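Does a hand-held gripper teach a policy anything about soft things?

Project report, group 3. Damian Michalski, Nikola Malinowski, Georges Chamoun

Our supervisor gave us 482 demonstrations and the claim, taken from the Wevlow project notes, that width readings from the fingers are enough to learn a safe grip on soft objects. We doubted it in January and we doubt it now.
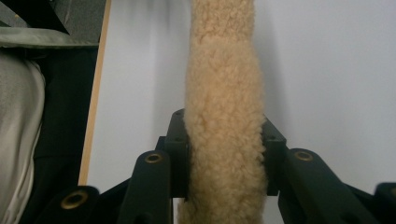
Figure 1. Fleece held between the two pads.

The fleece puffs out round the pads, so the wrist view hides where the firm part begins. Width alone can't tell a light hold from a hard one. Nikola retrained the policy for 3000 steps without the width signal and the score hardly moved — awkward for the claim, though we only had two seeds.

Przemysław Pawlak suggested the pads matter more than the data. He may be right. Their inner faces are rough, and a rough face forgives a poor grip.

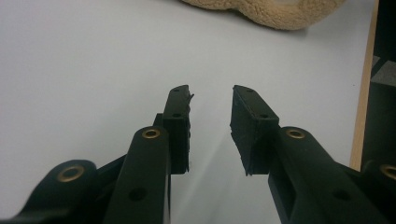 Gliwice, January

Write-up after the second round. With the fingers apart and the plush further off, the policy closed too early in most trials. We can't say if that is the camera angle or the labels, and we would not trust a success rate from either round until someone repeats it with smooth pads.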